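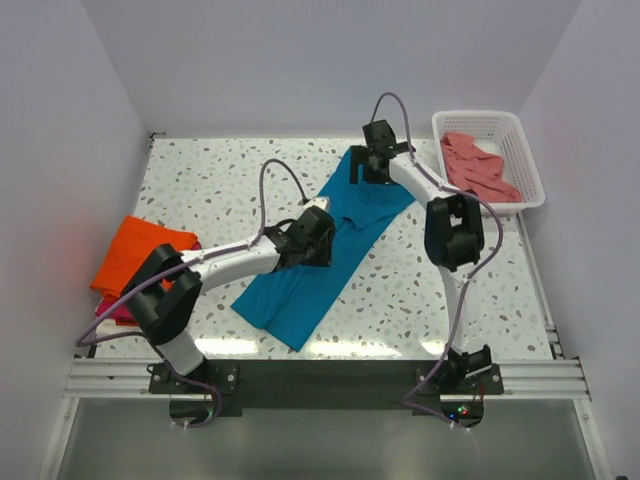
Plemora: two-arm cloth folding, home build

README for the dataset and the bench it was recorded on. Maintained by Hjørdis Skjelbred. Last edited in August.

What is in it

3,000 episodes of two arms taking a cloth from a basket, flattening it on the tabletop, folding it and putting it on a pile at the left. Episodes are split into 4 folders by fold type: half, quarter, thirds and free. The free folder is whatever the operator felt like doing and is the least consistent of the set.

Each episode has joint positions for both arms, gripper opening, the fixed overview video and the two wrist videos. Joint data is logged at 20 Hz. Video is resampled to match, so row n in the joint file goes with frame n in every video.

Bench

The arms are bolted at the near edge of the table, one at each end of a dark beam. The frame is aluminum profile. The top is white with a terrazzo pattern. Plain pale walls close it in on the left, back and right. They were added after the first recordings, which picked up people walking through the workshop. Those recordings are not included.

The purple cables run along the forearms and need a big loop above each gripper. Do not shorten them. With a tight loop the wrist pulls against the cable at full extension and the joint readings drift. Tie the lower end down near the base and leave the slack at the elbow.

The front edge of the top reflects the ceiling lights. We tried a matte spray on a test piece and it peeled, so the reflections stay.

Software

Recording runs on Buteo. Playback and trimming use Standora, which is in the tools folder. To replay an episode on real arms, set speed to 0.3 the first time and keep a hand on the stop switch. Replay does not check for collisions between the arms.

Known problems

- 19 episodes in thirds have a frozen left wrist video. They are listed in skip.txt and the loader leaves them out by default.
- Gripper opening on the right arm reads slightly above zero when closed. Not corrected in the files.
- Cloth color names in the metadata were typed by hand. Teal and blue are used for the same cloth.
- Arm base positions were measured with a tape, so expect a few millimeters of error.

Changes

v2: renamed the Forsberg folder to free, added skip.txt.
v1: first upload.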